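Carnet d'atelier, mercredi, 18 h 40
Répétition de l'harmonie junior à Nidcombe, réparations et réglages
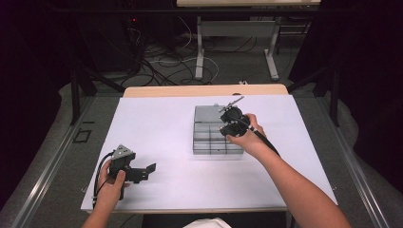 Photo : atelier Celimby

Bon, je note tout ce soir tant que c'est frais, sinon demain j'aurai oublié quelle clarinette faisait quoi (la dernière fois j'ai mis deux jours à retrouver). Retour de Nidcombe à 18 h, la camionnette est encore chargée, je déchargerai après avoir écrit. Le concert est en août, ça paraît loin, mais avec les stages d'été au milieu il nous reste six répétitions en tout, et il y a des instruments qui ne passeront pas l'été dans cet état !

Les clarinettes d'abord. Huit en prêt à l'école de musique, toutes passées entre mes mains cet après-midi. Trois à reprendre sérieusement. La première (étiquette verte sur l'étui) a le tampon du si bémol grave qui fuit. Test au papier à cigarette : ça glisse sans résistance côté charnière, ça tient de l'autre côté. J'ai chauffé la coupelle, recentré, laissé refroidir avec une pince en bois, et c'était mieux sans être bon. Je soupçonne la clé d'être légèrement tordue. À redresser à l'établi, pas sur un coin de chaise dans une salle de répétition avec les percussions qui s'échauffent à deux mètres.

La deuxième, liège du tenon du milieu complètement tassé. L'élève avait enroulé du ruban de plomberie autour, bien serré, bien propre, et franchement ça tenait ! J'ai quand même tout enlevé et gratté l'ancienne colle. Liège neuf à poser, 1,6 mm, puis ponçage jusqu'à ce que ça rentre avec un peu de graisse et sans forcer. Penser à vérifier l'alignement du pont entre les deux corps après, il frottait déjà un peu avant.

La troisième, je ne sais pas. Elle siffle sur le passage de registre, du la au si, une fois sur deux. Bec correct, anche neuve, tampons étanches autant que je puisse en juger à l'oreille et au doigt. J'ai nettoyé la cheminée de la clé de douzième (il y avait de quoi remplir un dé à coudre) et le sifflement est moins fréquent. Il reste. Je l'ai ramenée avec moi, je la passerai à la lampe dans le noir demain matin avant que les autres arrivent. Si quelqu'un a une idée, qu'il l'écrive dans la marge.

Saxophones : deux altos, un ténor. Le ténor est le Destico que l'école avait racheté d'occasion et dont tout le monde se plaint. Je l'ai joué un bon quart d'heure et je le trouve plutôt attachant, le grave est large, ça parle facilement. Le problème, c'est le sol dièse qui colle. J'ai passé du papier absorbant sous le tampon, puis un deuxième morceau à peine humide, et ça s'est décollé. Ça recollera. Il faudrait retendre un peu le ressort, mais je n'avais pas le bon crochet avec moi et je n'avais aucune envie de casser une aiguille à cinq heures moins dix. Noté pour la prochaine fois : CROCHET À RESSORTS DANS LA SACOCHE. Je l'écris en gros parce que je l'avais déjà écrit en petit.

Le premier alto va très bien, rien à faire. Le second a le liège de bocal fatigué, du coup l'élève enfonce le bec jusqu'au bout et joue trop haut de presque un quart de ton. Pendant l'accord général, toute la rangée essayait de le rejoindre et la hauteur montait, montait… on a fini par repartir du piano. J'ai collé une bande provisoire, le bec revient à sa place et la justesse avec. À refaire proprement.

Trompettes : pistons secs partout. J'ai montré à toute la rangée comment démonter un piston à la fois, l'essuyer avec un chiffon qui ne peluche pas, huiler, remettre dans le bon sens. Évidemment il y en a un qui est remonté avec un tiers de tour de trop, plus un son, grand moment de solitude, et fou rire général. On a tourné jusqu'au déclic. Une coulisse d'accord est grippée sur l'instrument du fond. Pas de pince, pas de ficelle, je l'emmène ici et je la ferai tremper dans le pénétrant toute la nuit.

Maintenant la musique elle-même, parce que je suis resté pour la deuxième heure et que ça m'a fait du bien. Ils travaillent la suite de Le Roux, l'arrangement facile, et la marche tient déjà debout. Le mouvement lent est plus fragile. Les flûtes respirent toutes en même temps, juste avant la levée, et on entend le trou. La chef leur a demandé de respirer en décalé par pupitre, ça a marché une fois, puis plus du tout. Côté rythme, la batterie presse dès qu'il y a un crescendo (qui ne le fait pas ?).

J'ai essayé une chose avec les clarinettes pendant la pause : jouer le thème au volume le plus faible possible, sans chercher le beau son, juste pour écouter le voisin. Le résultat était étonnant, l'accord de la fin sonnait enfin comme un accord. J'aimerais refaire l'essai avec toute l'harmonie si on me laisse cinq minutes en début de séance. Ça m'aiderait aussi à repérer les instruments qui ne répondent pas dans le pianissimo, et donc les fuites.

Question salle : la réverbération est terrible près du mur du fond, les cuivres s'entendent revenir avec un retard et ralentissent. On a tiré les rideaux, ça change beaucoup. Je proposerais bien de tourner tout l'orchestre d'un quart, face aux fenêtres, mais il faudrait déplacer le piano et la réponse a été un regard assez clair.

Stock à recommander : liège en feuille 1,6 et 2 mm, tampons clarinette en baudruche (assortiment, il n'en reste presque plus en petit diamètre), huile à pistons, graisse à coulisse, colle contact. Anches force 2, prendre deux boîtes cette fois. Les becs d'étude en prêt sont tous revenus, à désinfecter avant de les remettre dans le tiroir.

Pour demain, dans l'ordre : la clarinette qui siffle, la clé tordue, le liège du tenon, la coulisse si elle a bien voulu bouger. Le bocal de l'alto attendra, il est resté à Nidcombe avec son élève et il joue. Prochaine visite la semaine prochaine, même heure. Je pars décharger la camionnette.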